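**Thread: Rye starter slow since May**

**ometex39**
My rye starter was quick all winter. Since May it needs almost 112 minutes only to show bubbles. I feed it with Kurance wholemeal, at seven in the morning. I mix in a wide bowl with a dark rim.

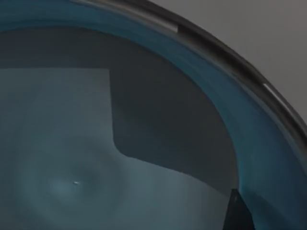
**pannier63**
How much water do you give it?

**ometex39**
Equal weight to the flour, from the tap.

**pannier63**
Then it is too wet for rye. Use less water.

**hettiarachchi_b**
I don't agree — rye likes it wet. I would change the flour. My bag from Irnton was old and did the same.

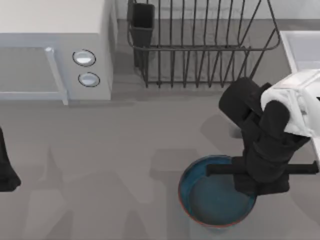
*Blue bowl on the worktop, microwave at the left.*

**pannier63**
Old flour still ferments. We had this discussion already with the spelt.

**ometex39**
Thank you both. I will buy a new bag on Friday and keep the water as it is, then I write again.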